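Moving the allotment shed, and other things I said I wouldn't do

6 May 2018

I did promise myself a quiet spring. My sister laughed when I told her, and she was right to, as I have now spent most of it up at the Flevdale allotments with mud in places I would rather not mention.

It started in February, when plot 19 came free. I have been on plot 11 for a long time, and plot 11 is a lovely plot in every way except that it sits in the shadow of the big sycamore and nothing there gets going until the rest of the county is eating its first peas. Plot 19 has sun from breakfast until tea. So I put my name down, not expecting much, and then the letter came and I had a fortnight to make up my mind. Reader, I took it, shed and rhubarb and gooseberries and all to be shifted up the hill.

The rhubarb went first. You are supposed to move it while it is asleep, and it was just about asleep, though there were little pink noses showing already and I felt like a brute putting the spade through. I split the old crown into four, gave one to Yareli Ventura on the next plot (she had been eyeing it for years, she admits this freely) and put the other three in along the top fence with as much muck as I could barrow up there.

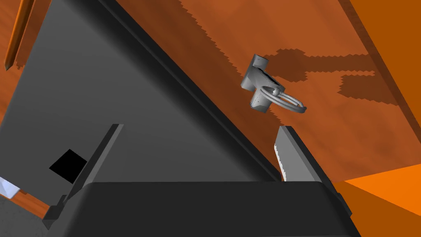

The gooseberries were harder work. They had roots like old rope and thorns that went straight through my good gloves, and by the third bush I was talking to them in a way my mother wouldn't have liked. Two have leafed up beautifully and the third is sulking. I'm giving it until midsummer. If anyone has had a gooseberry come back after looking completely dead I would love to hear about it, as I'm very fond of that one and it makes the best jam of the lot.

Then there are the potatoes. I've gone for a variety called Lallow this year, which I had from a seed swap in a paper bag with the name written on in biro, so I can't tell you a great deal except that they were knobbly and keen to be off. They went in late, with all the upheaval, but the soil on the new plot is so much warmer that they are already up and I've earthed them up once. On the old plot I'd still have been staring at bare ground and muttering.

The soil really is a different thing altogether, and it's only a short walk up the path! Down the bottom it's heavy and grey and sticks to your boots until you're a good two inches taller. Up here it's crumbly and dark, and I put that down to whoever had it before me, who must have been feeding it for years. I found a great heap of leaf mould behind the water butt, beautifully rotted, and I was as pleased as if someone had left me a cake.
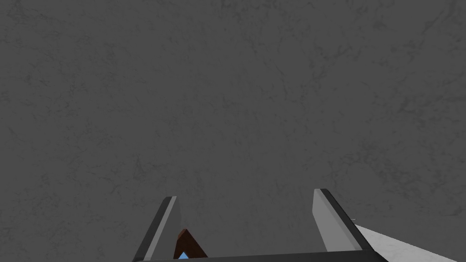 As for sowing, I've got beetroot, carrots, two rows of broad beans and far too many lettuces, because I can never bring myself to thin them properly. The carrots are under fleece. Yareli swears by planting onions between the rows to keep the fly off, and I have tried that twice with no luck at all, but hers are always spotless, so perhaps it's me.

The shed is still down on plot 11, I should confess. We got as far as emptying it, which took a whole afternoon and turned up three trowels I thought I'd lost and a flask I'd rather not have opened. The plan is to take it apart and carry it up panel by panel once my brother-in-law's back is better. Until then my tools live in the boot of the car and everything I own smells faintly of tomato feed.

Runner beans next, once the nights can be trusted. I've got the canes up already and the plants are on the kitchen windowsill, leaning towards the glass and getting in the way of the washing up.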